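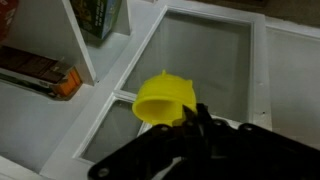 p. 12

Can it tidy a cabinet yet? Speaker notes, Imogen Marsden, 2/28/21

Open slow. Ask who has put away toys this week. Hands up. Then ask who would pay for a machine to do it.

A yellow plastic piece in a gripper proves the gripper can hold a yellow plastic piece. Say that plainly and wait. Goodall's brochure says "home ready." Ask them which home.

Next: shelves. Boxes lying flat, boxes leaning, a soft toy, glass doors. My niece sorts this kind of thing while talking. 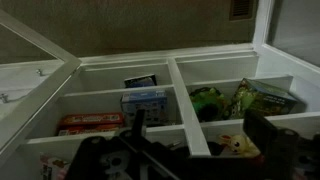 Gripper open over the front compartments, plush bunny beside the divider.

Pleveck trial numbers: 372 tries, 317 good. Sounds fine until you own the other 55. Don't rush this part. Velard claims 100 out of 100 but won't share the item list (skip if their people are in the room).

Then reach. Low lip, narrow uprights, breakable things on top. Jendside wants a second demo in August. I said bring a lamp you like.

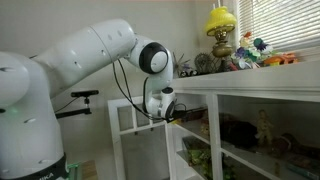
Would you let one put things away at home with no one watching?
Not this year. I'd want to see a month of plain, dull chores first, with every miss written down.

Water. Then the cost slide.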